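Notas para la charla de noviembre – versión larga, luego recorto

Bueno, buenas tardes a todos, y gracias por quedaros después del café (sé que competimos con las pastas). Vengo a hablar de agua. De cómo regamos y de lo mal que regaba yo, para ser exactos.

Cuando entré en Skirker teníamos 46 sectores de riego y el mismo programa para todos. Daba igual que fuera una ladera al sol o el rincón umbrío del parque Duvley. ¡Todo el mundo a beber a las seis de la mañana! Preguntar aquí quién sigue haciéndolo. Esperar a que se rían.

Lo primero que cambiamos fue el mapa. Fuimos sector por sector con una pala y miramos hasta dónde llegaba el agua – parece una tontería, pero en cuatro zonas el césped tenía la raíz a un dedo de la superficie. Regábamos poco y todos los días, y claro, la raíz no bajaba ni loca.

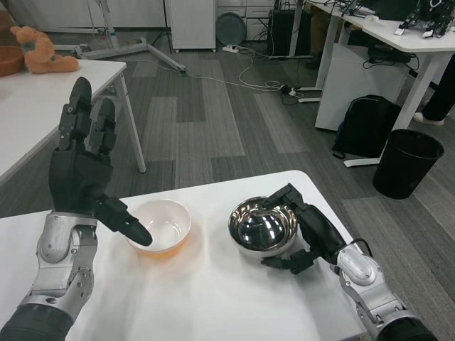 Skirker – Departamento de Riego y Zonas Verdes

Seguimos. Ahora damos riegos más largos y más espaciados, partidos en dos tandas si hay pendiente, para que no se nos vaya todo a la acera. En Duvley el primer mes fue feo, lo reconozco: amarilleó la franja de arriba y me llamaron bastante. Aguantamos, y en la franja metimos una festuca que pide menos.

Luego está el tema de los aspersores. Revisamos 800 y 80 estaban mal orientados, regando bancos, farolas y algún coche. Contar lo del coche descapotable solo si vamos bien de tiempo.

Y el acolchado, que me encanta y siempre lo dejo para el final: corteza gruesa en los macizos de arbustos, sin pegarla al tronco, por favor.

Si alguien quiere la hoja de cálculo de los sectores, que me busque a la salida y se la paso. ¿Preguntas?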